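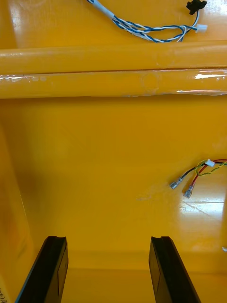
I finally made it to the open day at Gutham, the school my niece has been begging to transfer to for her last 2 years, and I came home with sore feet and a tote bag full of brochures. The first stop was the exam results board in the lobby, where 82 students had their names up for this summer's awards (she read every single one out loud to me!). After that we wandered over to the science wing, which is big on color. I still have that glossy yellow in my head, smooth and bright as a new raincoat, and I'm now seriously considering it for my kitchen.

The talk in the main hall was packed, 200 seats and people standing along the back. The principal went through the subject choices, the scholarship deadlines in July and how Sorno House, the boarding side, handles weekends. I liked that they let current students answer the awkward questions about homework. Five hours a week per subject, apparently, and more before exams.
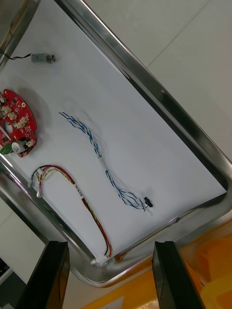

Parts laid out on a paper-lined tray, motor included.

We skipped the Hattori Library tour because the line was too long, and had lemon cake in the cafeteria instead (excellent, get there before 3 p.m.). Parking was a pain, so take the bus if you go. My niece has already filled in half the application form and wants me to proofread her essay tonight.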